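Bench notebook, February, back room

Humix packs, second look

Started over with the Humix packs. I don't trust what we wrote down in the last round and I don't think anybody else should either. The lids were opened whenever one of us felt like smelling the tobacco, and the page has readings with no jar letter next to them. Crossed all that out. It stays in the book but please don't quote it to customers.

The claim on the box is that one pack brings a jar of dried-out pipe tobacco back to smoking condition "overnight" and then holds it there. The seller's page has 3,736 reviews and nearly all of them say it works great. I read a couple of screens' worth. Most were written the day the thing arrived.

Setup. Opened the old tin of Orninberg flake that had been drying on the shelf since before the move. Weighed it, 417 grams including the paper liner, then took the liner out and forgot to weigh it by itself. Divided by eye into four jars, then trued up on the small scale. A has a Humix pack. B has a Humix pack too, so we have something to check A against. C has a bit of damp clay from a broken flowerpot, the way people did it for years for free. D has nothing. 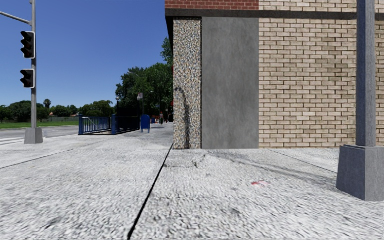

Room was at 41 percent on the Diekmann gauge at 9:15 in the morning. The other gauge, the round one with the scratched face, disagreed, so I put both in a bag with wet salt and left them until lunch. The Diekmann came out close to where it should be. The round one did not and it's in the drawer now with tape on it. Somebody will take it out again, I'm sure of that.

Next morning, lids still on, gauge in each jar for an hour before reading. A had come up some. B had come up less than A, same pack, same lot number, same amount of leaf as near as I could make it. C was ahead of both. D hadn't moved.

So much for overnight. I squeezed a pinch from A and it still crackled. To be fair to Humix, flake is thick stuff and takes its time, and the instructions have a line in small type saying pressed tobaccos may need longer. They don't say how much longer. Would like to know what leaf they tested on, if they tested on any.

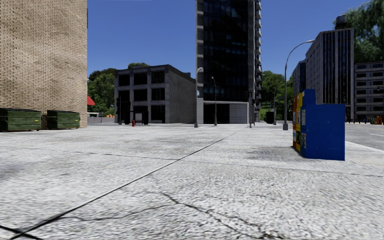

Day 2 of the lids-closed stretch I caught a problem of my own making. Jar B's rubber ring was twisted. It could have been leaking from the start. Straightened it and noted the time, but B is no good as a check on A now, and the gap between them might be nothing more than that ring. Need to run it again with new rings on everything. Are there any left in the Plidinach order? I only found the large size.

Other things I don't like:

The clay was wet by guesswork. I dunked it and wiped it on my sleeve. If C turns moldy, put that down to me.

The jars by the window get sun in the afternoon. Moved all four to the cabinet at 2:40, should have been there from the start.

We keep judging by smell and by squeezing, and that's worth very little once you know which jar you've got in your hand. Next time whoever fills them should mark the bottoms and somebody else should do the squeezing.
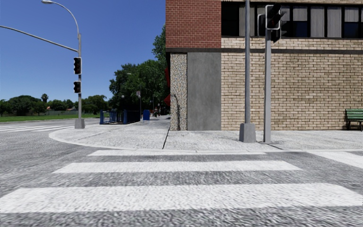 Smoked a bowl from A after closing, and one from C after a glass of water. Both burned fine. C needed a relight, could be the packing. I would not have been able to tell you which was which, and I was the one who filled them. The clay cost nothing. The packs are priced like tobacco.

Not writing them off yet. Where they might earn their money is the holding part. Clay gives up its water and then you have to remember to wet it, and we don't. If A is still steady after a month in the cabinet with the door shut, I'll say so in here and we can put a few on the counter. Until then please don't reorder -- the rep can wait.

To do: weigh the liner. New rings. Find out if the packs can be recharged by sitting them in a dish of water; the box says no but the box would say that. Get a second Diekmann so we aren't passing one gauge from jar to jar and letting the air out every time.

D is still dry as a cracker.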